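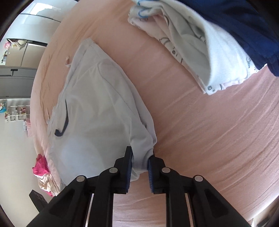
By Statari

Whitelaw wants its residents to believe that laundry can be folded by subscription. The town's newest service, Feven, began taking customers in April at $38 a month, and promises a bed's worth of clean clothes folded and stacked on every visit.

Feven says a visit clears the bed in eight minutes. It has not said how big the pile was when it timed that. A light gray garment in soft, crumpled folds on a pink sheet is one thing, and a family's week of socks is another. Thin fabric creases again the moment it is set down, and fleece with a cartoon print takes up half a drawer however it is folded.

The company claims 1,133 sign-ups so far. Asked how many of those are paying, it pointed to a free trial of five visits and left it there.

Jaroden, which sold a similar plan in town, dropped folding last year and now only does pickup and wash. Feven says its prices will hold through the summer. Fitted sheets cost extra.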